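The sorting room at Hemcombe

I have worked in the laundry at Hemcombe for long enough to remember when the sorting was done by whoever was free. You took a heap of cloth, you pulled it apart, you decided where each piece must go. It was dull work and it was bad for the wrists, and I do not want to write here as if it was a golden time.

In October our management told us that a part of the sorting will go to robot arms. The system comes from a company called Trirum. We were told that no job is in danger for the first year. I believe they meant this. But I noticed that everybody asked about the jobs and very few people asked about the work, and for me these are two different questions.

A person who sorts clothes learns things without knowing it. My hands know a wool sweater that was washed too warm before my eyes know it. We handle some 400 pieces in a shift, and among them there are perhaps 3 that need a decision: a torn lining, a stain that must wait, a button which is hanging by one thread. The other pieces are boring, but it is the boring ones that teach you to see the difficult ones. If the arms take the easy cloth and leave us only the problems, how will a new colleague learn? She will meet the exception before she has met the rule.

There is also the question of pace. When I sorted with another person, we talked, and we slowed down together when one of us was tired. An arm does not get tired, and so the tiredness becomes visible only in me. I asked that the speed should be set by the people on the shift. For now the answer is "we will see" – I have heard this answer before, in two languages.

I am not against the machines. I would like that we are asked at the start, when the tables are still being arranged, and that the time we save is partly given back to us for training. 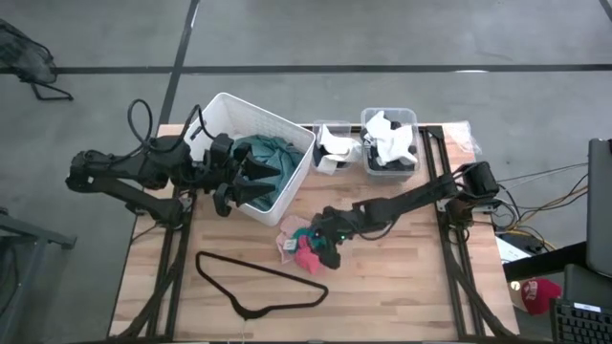
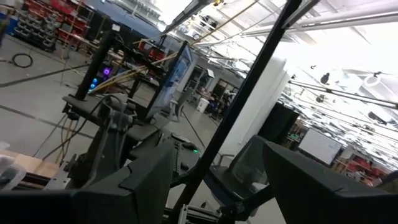
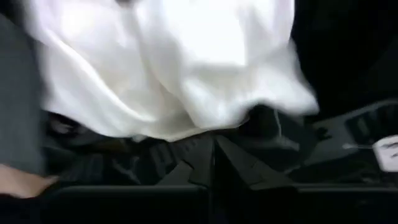
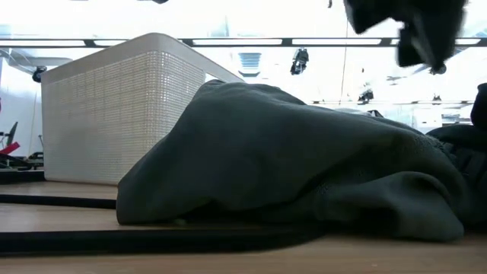 Gerardo Estrella wrote to me after reading a draft that I am too polite about the training. In his opinion the hours should be in the contract before the first arm is switched on, with a number beside them, and a promise without a number is worth very little when the budget is made again.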